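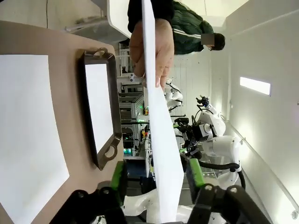
June 1, 2020, Gornau bench

Paper handling, second week. Great morning! The arm got through 600 sheets for the Nultura job with 4 misfeeds, all of them curled at the corner. I've put the grip force down a notch and will try the Birau stock next.

What I like best is the change in our own day. Sorting by hand used to eat the whole shift, and now two of us have time for checking and for fixing the tray layout (long overdue). Wrists feel better too.

To do: ask Kramer for 12 spare finger pads.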